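Our Project: Where Does the Rain Go in Asisville?

We started this report in August, when it hardly rained at all, so you can imagine how glad we were when September finally turned wet and we could get going! Our question was a simple one – how much water runs off the school roof, and could the garden use it?

We set two gauges by the bike shed and read them every morning before class, even on Sunday when we could talk a parent into driving us. The roof drains toward Briem Street, and after one big storm we worked out that 3351 liters had gone straight down the storm drain.
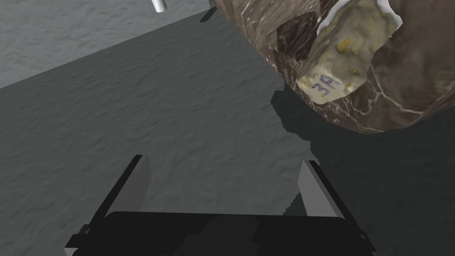

The garden needs 400 liters a week in dry weather, so a 2000 liter tank would carry it for five weeks, which surprised all of us (we had guessed two at the very most). The tank we liked best costs 600 dollars, and the hardware store in Lendov will deliver it.

If we did this again we would start in spring and put the gauges farther from the shed wall – ours may have been a little sheltered on windy days.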